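Speaker notes, Graltby student robotics session
July 28, 2021
Speakers: Gervásio Medeiros (planning, evaluation), Alcides Lopes (simulation, logging)
Talk title: Crossing a street in simulation: a one-semester sidewalk navigation project

Slide 1. Opening

Gervásio starts. Give names, then the task: move an agent on foot-level paths from a start pose to a goal pose in a simulated city block, with RGB input, a goal vector and no map. One semester, one workstation, a class of mixed background. Say early that no hardware was involved. People ask about motors otherwise.

Do not read the course description aloud. It is in the handout.

Slide 2. Task definition

An episode is a start pose, a goal pose and a step budget of 800. Success is stopping within 2 meters of the goal with no curb violation. A curb violation is any contact with the road surface outside a painted crossing. Falling short, timing out and violating are logged separately. Earlier drafts of the report merged the last two, and the numbers were hard to read as a result.

Define "painted crossing" here. The simulator labels it as a polygon and the agent does not see the polygon. It sees pixels. This matters on slide 5. 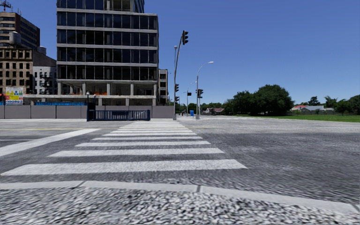

Start and goal sampling took more work than the policy. The first sampler drew points uniformly over walkable area, and most pairs ended up on the same sidewalk with a straight line between them. We changed it so that each pair has to require at least one crossing. At this corner the stripes lead over to a dark blue gate on the far curb, so a goal sampled straight ahead needs a turn after the crossing. The planner baseline handles it. The first learned policy kept pushing toward the goal vector. Goals behind barriers were dropped from training and kept in the test split.

Slide 3. Software stack

Alcides takes over. The pieces:

Vesel: our episode runner. Loads the block, places the agent, steps it, writes logs.
Nitevano: the policy code. Small convolutional encoder, recurrent core, four discrete actions (forward, left, right, stop).
Arabzadeh: the replay viewer. Reads a log and shows view, action and distance to goal on one timeline.

All three were written by students over the course. Vesel was rewritten once. The old version tied the physics step to the render step, and a slow render changed the outcome of an episode. Two runs with the same seed disagreed. If you remember one thing from this slide, check determinism before you train.

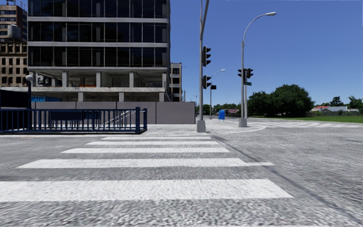 The fixed step is now set in the config and the renderer is allowed to lag. Replays match the original run action for action on the same machine. They do not always match across machines. We traced part of that to the graphics driver and left the rest alone. The report says so in the limitations section.

Log format: one line per step with pose, action, collision flag and distance to goal. Images are not stored by default. They can be regenerated from poses, and the disk filled up in July when we forgot to turn them off.

Slide 4. Training setup

Back to Gervásio. Two stages.

Stage one is imitation. The planner baseline has full map access and produces 2228 episodes. The policy is trained to predict its actions. Loss goes down quickly and the result looks fine on short routes. On long routes it drifts, and once it is off the planner's line it has no examples of how to get back.

Stage two is reinforcement learning from the stage one weights. Reward is decrease in distance to goal, a penalty for collision, a larger penalty for a curb violation, and a bonus for stopping correctly. Without the stop bonus the agent circles the goal until the budget runs out. Show the circle plot here. Leave it up for a few seconds.

Mention the heading noise. We added a random offset to the start heading, so the agent cannot assume it begins facing along the path. Stage one accuracy went down and stage two success went up. 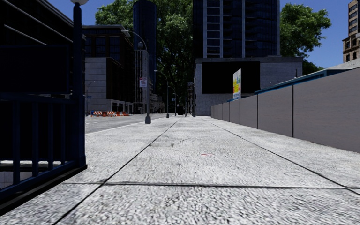
Sidewalk segment between the railing and the panel wall. Straight-line route, no crossing required.

Routes of this type went into the warm-up set only. They are useful for checking that forward motion and stopping work before anything else is turned on. A policy that fails on them has a bug, usually in the action mapping or in the sign of the goal angle. We had both.

Slide 5. Failure cases

Alcides. There are 26 failed test episodes that we replayed by hand in Arabzadeh. Each one got a single label, assigned by one student and checked by a second. Categories, most frequent first:

Left the crossing early. The agent enters correctly, then cuts toward the goal before reaching the far curb. The goal vector dominates once the stripes are mostly out of view.
Did not enter. The agent stops at the pavement edge and alternates left and right until timeout.
Snagged on a pole base. The collision shape is wider than the pole, and the agent slides along it without making progress.
Wrong stop. It stops outside the radius and considers the episode done.

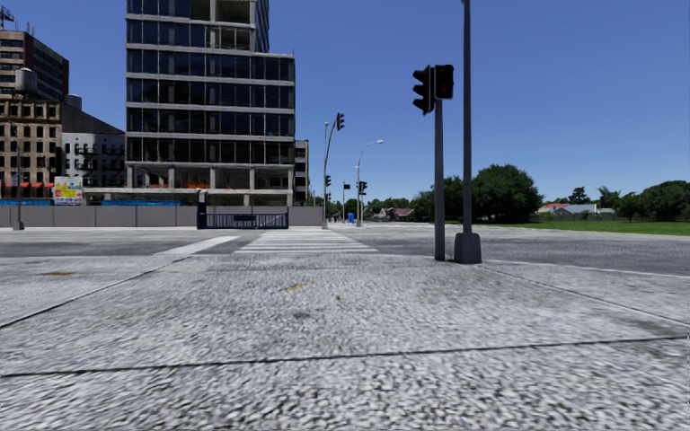
The second category is the one we spent the most time on. Our working explanation is that the curb penalty was learned before the crossing was, so the policy treats every road edge as a wall. Lowering the penalty for the first part of training and raising it on a schedule reduced the problem. It increased the first category. We did not find a setting that fixed both. If someone asks about signals: traffic lights are ignored in this version, and there is no traffic in the episodes.

Slide 6. What we would change

Put a depth channel in from the start. The students who tried it late in the course had no time to tune it, so no depth result is reported.

Split the test set by block as well as by route. Ours shares a block with training, and we cannot claim that the policy works on a street it has not seen.

Make the collision shapes visible in the viewer. The pole base failures were blamed on the policy for two weeks.

Keep one person responsible for the config file.

Slide 7. Questions

Likely ones, with short answers:

Why discrete actions? Easier to debug and enough for this task.
Why no map? The planner already covers the map case.
Transfer to a real platform? Not attempted.
Is the code available? Vesel and Arabzadeh yes, through the course page. Nitevano after the reports are graded.

If time is short, skip slide 6 and go straight here. Backup slides hold the reward table and the sampler pseudocode.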